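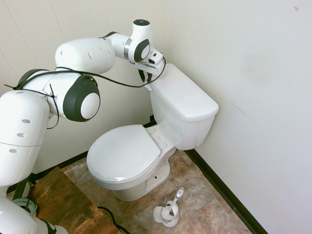
Bavstead council will require water meters on every rental dwelling in the Wundow district from May, under a bylaw passed at Monday night's meeting. The change affects 1,594 properties, of which 1,213 are currently billed at a flat rate set by the number of rooms.

Under the flat rate, a tenant pays the same amount each quarter regardless of use. Council's water office argues this hides leaks. A cistern with a worn flapper valve can run for months without making enough noise to be noticed, and on an unmetered connection the loss appears only in the figures for the whole district.

The bylaw sets out three obligations. Owners must fit an approved meter at the boundary or, where the service pipe is shared, on the branch to each dwelling. They must keep the isolation valve at each cistern in working order. They must also repair a reported leak within 25 days, after which the water office may do the work and recover the cost through the rates notice.
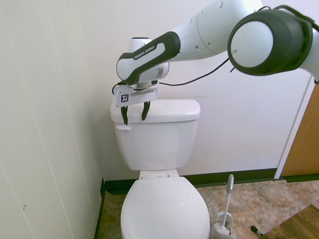
**Thijs Dijkstra**

Meter supply has been awarded to Griltulano, which will deliver a first batch of 1,000 units to the council depot in Ginting before the bylaw takes effect. The remainder will follow on a schedule yet to be published. Owners may use their own licensed plumber or join the council's installation list, which opens next week.

The approved unit is a single-jet meter with a brass body and a sealed dry dial. It is read by radio from the street, so access to the dwelling is needed only for fitting and for replacement. Older galvanised service pipes will have to be cut back to sound metal before a meter is attached, and the inspection report warns that in the oldest streets this could mean renewing the pipe as far as the main.

Submissions on the draft were mostly about who pays. The final text assigns the cost of the meter and its fitting to the owner and the volumetric charge to the tenant. Water lost through a leak that the tenant has reported in writing is charged to the owner from the date of the report. An earlier clause that would have allowed owners to pass on the fitting cost in instalments was removed.

The bylaw doesn't require older cisterns to be replaced. Single-flush models may stay in service provided they pass a dye test, in which food colouring is placed in the tank and the bowl is checked for colour after 15 minutes without flushing. The test is to be done at each change of tenancy and the result recorded on the condition report.

Flat-rate accounts will be closed at the first meter reading, with any prepaid balance credited to the new account. The bylaw and the list of approved fittings are available at the council's front counter.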